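Wekau food contact rules: melamine tableware to be retested from May

Suppliers of reusable plastic tableware to schools and care homes in Wekau will have to submit new migration test results from May, the district's food safety office has confirmed. The change covers plates, bowls and beakers made from melamine resin or bamboo-filled melamine, and applies to stock already in use as well as new orders.

The office tested 261 items taken from kitchens last winter. Of these, 40 released formaldehyde above the permitted limit when held at 70 degrees with an acidic simulant. Most of the failures were bamboo-filled pieces. Items marked for cold use only were not included – these will be dealt with separately.

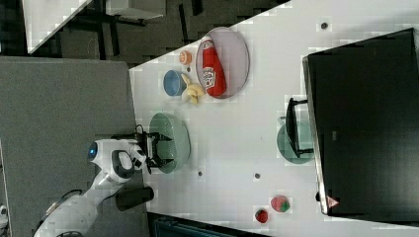
What suppliers must send

Each product line needs three consecutive migration tests on the same samples, with the third result used for compliance. Reports from the Aguiar laboratory and from Pirkitz will be accepted. Colour variants of one line may share a report if the resin and filler are the same.

Kitchens affected

The rules apply to 64 sites. Nayara Trindade, who heads the testing programme, said worn surfaces were the main concern and that scratched or dulled plates should be withdrawn now. Rafferty Halvorsen of the wholesaler Plillitz said replacement stock was available but that delivery could take six weeks.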